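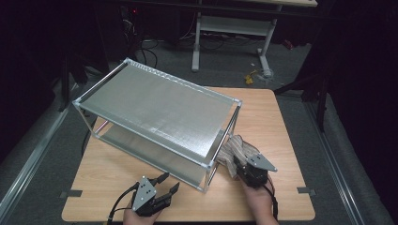 Bangera
I'm training a policy from hand-held gripper demos and I'm stuck at 39 out of 50 on cloth tasks. Rigid stuff is fine! My setup is the two-tier metal rack on the wood table, a gripper in each hand, and the striped cloth bunched up against the front rod. Most misses are the fingers closing on the rod along with the cloth. More demos, or different demos?

Puvon
Different. I had 50 that all began with the cloth in nearly the same heap, and the policy just memorized the heap. I re-recorded with 4 starting spots (two well away from the rack) and it quit grabbing metal. Keep your tape marks where they are, though, and start both hands from them every time.

Pakier
more demos always worked for me

Brulla
Check your cable slack too. Mine tugged at the wrist and you could see it in the trajectories.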